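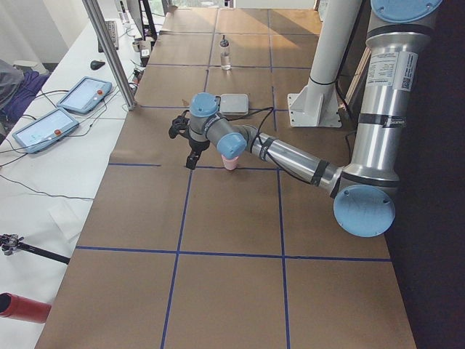
18 March 2022

Table covering, long bench -- relaid and re-taped

Old paper came off first thing. It had gone soft along the near edge and the tape had started to lift fibers wherever it was pulled back, so patching was no longer worth the time. New covering is brown kraft from the Henine roll, 600 mm wide stock is no use on this bench, so I used the wide roll from the back shelf. One continuous length, no seam across the working area.

Procedure, for whoever does it next:

Wipe the bench with the damp cloth and leave it 30 minutes. Skipping this step is what caused the bubbles in January. Unroll from the near end toward the far end with the curl facing down. Weight the near end, walk the roll out, then go back and pull the slack out by hand before fixing anything. Fix the far end first. The long sides go last, in short lengths, working outward from the middle.

The paper still has a slight memory of the roll toward the far end. It flattens under a straightedge and comes back up a little when released. I expect it to settle in a day or two. If it does not, turn the last section under and fix again.

Grid

Dark blue tape, same as before. Cross lines were set out first with the long steel rule and a pencil tick at each side of the paper, then taped edge to edge in one pull. Lengthwise lines were set out from the cross lines. Nominal spacing is 458 mm between cross lines, measured tape center to tape center. That number is inherited from the old layout and I see no reason to change it, though it is an awkward one. Treasa Ó Dálaigh thinks it came from dividing up the bench top by eye and then measuring the result. Plausible.

Error on the cross lines is 2 mm at worst, on the one nearest the window end. Left it. Lengthwise lines are straight to within the width of a pencil mark in the near half. I did not check the far half with the rule, only by sighting along the tape.

Where two strips cross, the lengthwise one goes over the top. Press the crossing down with the back of a fingernail or a plastic card. A raised crossing will catch the foot of anything slid over it, and the cups are light enough to tip.

Tape comparison

Tried two tapes on an offcut before starting. Desau: good edge, tears clean by hand, pulls fibers on removal after 60 minutes. Stoyanova: slightly more stretch, which makes a long straight pull harder, but it came off the kraft with almost no damage. Used Stoyanova for the grid. The stretch has to be watched. If the strip is laid under tension it creeps back and the ends lift. Lay it slack, then press.

Have not tested either over a full week. Note the condition of the ends next time the paper comes up.

Light

Sun comes in on the far part of the bench in diagonal patches, and the tape looks paler there than it does at the near end. Same roll throughout, so this is only glare off the surface. The near squares read better. Anyone judging position against the far lines by eye should pull the blind or work at the near end. Treasa asked whether a matte tape would help. Titari lists one in a similar blue. Not ordered yet.

Kraft was the right choice over white for this. White was tried in January and the glare in the afternoon was worse over the whole bench, and every scuff showed.

Cups

The small pale pink one is back in use as the placement piece. Upright, near the middle cross line. It reads clearly against the brown. Start position is to be given as square plus offset from the nearest line, measured to the base of the cup and not to the rim. People have been measuring to both, which accounts for at least some of the disagreement in the old sheets. I have written "BASE" at the top of the new sheet.

Square naming: letters across from the left, numbers from the near end. The old sheet numbered from the far end. Do not mix the two. Old sheets are in the folder with a line through the header.

Do not write on the paper inside the squares. Ticks go on the tape or at the margin only. Half the reason the last sheet had to be replaced was pencil.

To do

-- Recheck the far cross lines with the rule once the paper has flattened.
-- Second roll of the Stoyanova blue. What is left will cover repairs but will not do another full grid.
-- Price the Titari matte.
-- Cut the leftover kraft to bench width and store it flat under the bench, curl side down.
-- Replace the steel rule's end cap. It leaves a gray mark.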